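Re: [McIver St share house list] Bread that goes stale by lunchtime
March 31, 2025

On an earlier message, a list member wrote:
> Has anyone had luck keeping a crusty loaf past the first day?
> I've tried the bread bin, a tea towel and a paper bag, and by
> arvo tea it's only good for toast. The other half reckons the
> fridge. I reckon that's a crime. Also, is the Gromport bakery
> still doing the dark rye?

You're right about the fridge, so print this out and stick it on the door! It goes stale faster in there than on the bench. I did the fridge thing for years in the old flat at Skostside and blamed the bakery the whole time.

What works for me is cutting the loaf in half as soon as it's cool, freezing one half and standing the other cut side down on a board. No bag the first night. After that I put it in a paper bag inside a loosely closed plastic one, and the crust comes back if you give it a few minutes in a hot oven (flick a bit of water on it first, it feels wrong but do it). 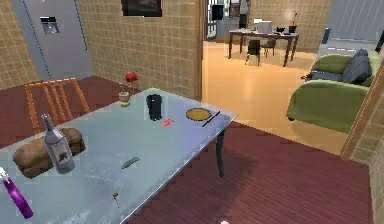 Brown loaf, out on the glass table.

The other thing is size. My usual dough is 900 grams all up, and when I split that into two littlies they were both rocks by the next morning. One big one lasts much better. If you're baking your own, swap a bit of the white flour for rye — you'll hardly taste it and it hangs on to the moisture. I started doing that in February after a neighbour from Paltitz gave me some of her starter, and I haven't bought a sliced loaf from the supermarket more than once or twice.

As for Gromport, yes, they still do the dark rye, but only early in the day and it's gone up to $14, which made my eyes water a bit. The 263 bus stops pretty much out the front if you don't fancy the parking. Their fruit loaf is still my favourite, but it's gone in our house before staleness gets a look-in.

Happy to drop off some starter if you want to have a go. Bring the jar back when you're done with it, please, I'm down to my last two!

Cheers from number 14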